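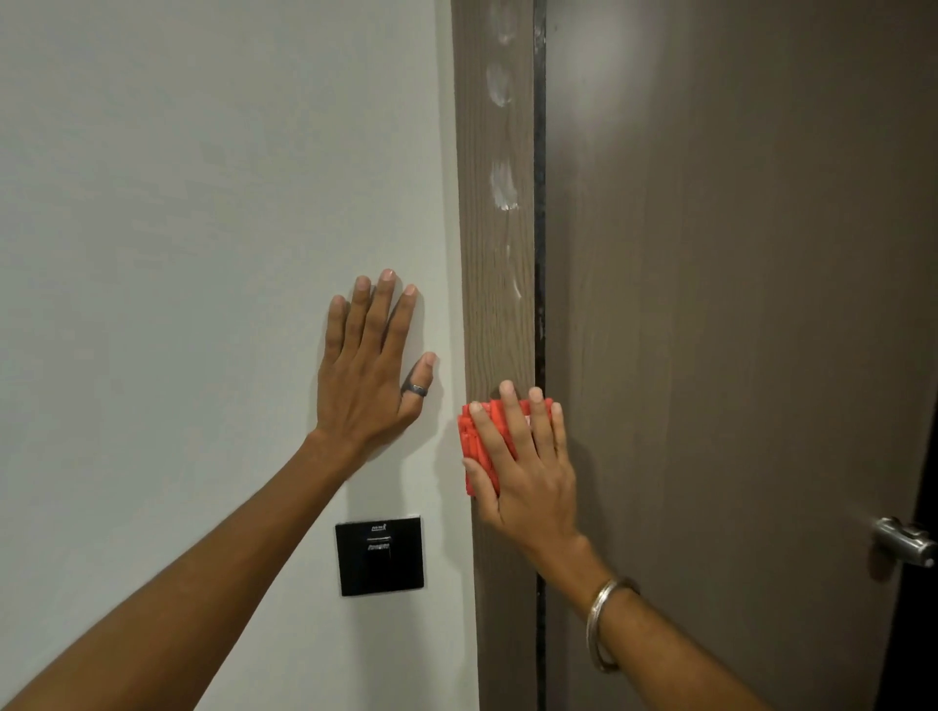
The Hardest Three Feet in the Room

Saturday, November 25, 2023

A guest room gets most of its wear in one small area, and it is not the bed or the carpet. It is the stretch of wall, switch and door frame just inside the entrance. Every person who uses the room passes it several times a day, usually with something in their hands. Bags scrape it. Fingers feel along it for a switch in the dark. People lean on it to take off their shoes.

At the Marier, a seven-floor hotel in Skeltby, the housekeeping and maintenance staff have started treating that stretch as a job of its own. It used to be split between three lists. The wall belonged to painting, the switch belonged to electrical, and the frame was wiped along with the door if there was time. In practice the wall was painted when it looked bad, the switch was looked at when it failed, and the frame was left until a guest complained.

I spent four days in November at the Marier and at two smaller places in nearby Cutby to see how they look after it now.

The wall

White walls are common in guest rooms for a simple reason. They make a narrow entry look wider. They are also easy to touch up, provided the hotel still has the same paint. Many do not. The Marier had changed suppliers twice in ten years and had three whites in the building, all of them listed on the work sheets as "white."

The difference did not show in the middle of a wall. It showed next to door frames, where the light falls at an angle and where most of the touching up is done. A patch that looked fine at noon could be seen from the bed with the lamp on. The maintenance crew now keeps a painted card for each floor and holds it against the wall before opening a can. If the card does not match, the whole section gets painted, from the frame to the nearest corner.

The finish matters as much as the color. Flat paint hides dents but holds on to hand marks. Gloss washes well and shows every ripple in the plaster. Most of the places I visited have settled on something in between, a smooth paint with a very light texture that can take a damp cloth. The crew in Cutby goes over it with plain water first and only reaches for soap if the mark stays. Scrubbing leaves a shiny spot, and a shiny spot on a white wall is harder to fix than a fingerprint.

Hand marks have a pattern. There is a band of them at shoulder height, where people steady themselves, and a second, thicker band around the switch. Both get wiped at every changeover. The wall below knee height gets marks from luggage wheels, and those are left for the weekly round.

The panel

The black panel by the door has become as ordinary in hotels as the peephole. There are plenty of versions. The one in our picture is square and glossy, with a slot and the word POWER on it, in the style of the switches that take a room card. The idea behind a card switch is that the lights and the air unit run while the card is in and go off when the guest takes it away.

From a cleaning point of view the trouble is the gloss. Black gloss shows dust, skin oil and the fine scratches left by a dry cloth. The housekeepers at the Marier carry a separate soft cloth for it and do not use it on anything else. Nothing is sprayed on the panel itself. The cloth is sprayed, wrung out and passed over the face from top to bottom, then around the edges where the panel meets the wall. That joint collects a gray line within a few weeks of painting.

The printing on these panels wears too. The lettering tends to be pale and small, and on older ones it has been rubbed away by years of wiping. One of the Cutby guesthouses has a drawer of replacement faceplates for this. They cost very little and take two minutes to change, and the owner swaps one in whenever the words can no longer be read from a step away.

Height is a sore point. On an older wall the panel is often placed wherever the original switch box was, which may be lower than a modern fitter would choose. Guests then run a hand down the wall looking for it. The painters can tell which rooms have a low panel from the long smear above it. The Marier looked into moving the boxes and decided against it, as the work would have meant cutting into the wall in every room. A small strip of marker tape was tried in the dark and rejected by day.

The frame

Of the three parts, the frame is the one with the most opinions attached. Wood-grain finishes in gray and brown have taken over from the orange-toned frames of twenty years ago. They sit well beside a white wall and a plain brown door, and the grain hides small scratches. It does not hide pale marks at all. A whitish smudge on a gray-brown frame can be seen from across the room.

The staff sort these marks by where they come from, as far as that can be worked out:

Paint. When a wall is done without masking the frame, the roller leaves light touches along the edge. Fresh ones come off with a damp cloth. Old ones need a plastic scraper held almost flat.

Filler. Small dabs used to hide holes go white as they dry and were never the right color to begin with.

Adhesive. Hooks, notices and tape all leave something behind. Adhesive is slightly tacky at first, then picks up dust.

Cleaner. A strong product left to dry on a printed finish can leave a haze. This is the worst of the four, as the haze may be in the finish and not on it.

The rule at the Marier is to test in order, starting with water and working up, with a few minutes between each try. The test is done at the back edge of the frame near the floor. A crew member who goes straight for solvent will lift the printed grain, and a bare patch cannot be wiped away.

Some frames are solid wood, some are wrapped in a printed layer, and from a step back they can be difficult to tell apart. The way to check is to look at an outside corner near the bottom. Where luggage has struck a wrapped frame, the layer will be chipped and another material will be showing. A solid one dents and keeps its color.

Repairs to wrapped corners are done with a wax stick. The Marier uses a set sold under the name Fu, which comes in grays and browns that can be melted together. The job takes some patience. Two thin layers look better than a thick one, and the grain lines are drawn in last, with the darkest stick, using the corner of the scraper.

The door itself

Doors get more attention than frames and need less. A flat brown door with no panels or moldings has nowhere for dust to sit. It is wiped at the handle, around the lock and along the bottom, where shoes catch it. The crew closes it to clean the frame, and this is more than habit. With the door shut, the inner edge of the frame is covered and water does not run down onto the seal.

The seal is checked once a month by closing a strip of paper in the door and pulling. If the paper slides out freely, the seal is flat and light will come in from the hallway. Guests rarely mention light. They do mention noise, and the same worn seal lets in both.

What it costs

The Marier budgets 700 dollars a month for the entry areas across the building, covering paint, cloths, wax, faceplates and seals. Labor is counted separately. Before the change, the hotel was paying a contractor 300 dollars per room to repaint entries that had gone too far to touch up. There are fewer of those calls now, although the manager was careful to say that the building was also quieter this year than last.

The changeover routine takes 10 minutes when it includes the weekly items and much less when it does not. It goes in the same order each time: wall, panel, frame, door. Working from the wall outward keeps dirty water off the white paint, and the cloth is turned to a clean side for each part.

The smaller places in Cutby have no such schedule. One owner does the entries on the same morning she changes the smoke alarm batteries. The other walks the hall with a cloth over his shoulder every evening and wipes what he sees. Both had clean frames. The second had three old hook marks beside room four that he has been meaning to get to since the summer, and he had the scraper in his back pocket when he showed them to me.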